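Savolainen Gravel Tour: Frequently Asked Questions

How long is the route?
The full route is 178 kilometers and we ride it in 3 days. The tour takes place in July. The road between Clirari and Pitow is not paved.
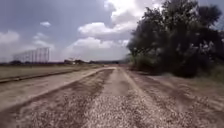
Do I need a special bicycle?
A gravel bicycle or a mountain bicycle is fine. Please do not come with a road racing bicycle. Tires should be 40 mm wide or more. Electric bicycles are allowed, but you must bring your own charger.

Who carries my luggage?
Our van takes one bag per rider, maximum weight 17 kg. Put your name on the bag. Urs Wieser drives the van and he leaves each morning at 8:00, so the bag must be at the door before this time.

Where do we sleep?
The first night is in a guesthouse in Pitow and the second night is in the old school in Breltley. Rooms are for two or three persons. Sheets are included, towels are not. If you wish a single room, write to Minttu Koivisto when you register.

What tire pressure do you recommend?
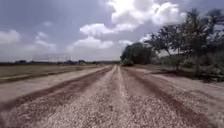 It depends on your weight and on your tires, therefore we cannot give one number for everybody. Most of our guests start with too much air. On loose small stones like these, a softer tire holds better and your hands become less tired. Try to ride in the darker bands where the ground is more compacted. Tapio Kauppinen has a pump with a gauge at every start.

Can I cancel?
Yes. Until four weeks before the start we return the full price. After this we return half, or you can give your place to another person without cost.

Is food included?
Breakfast and dinner are included. Lunch you buy yourself. Please inform us of allergies in the registration form.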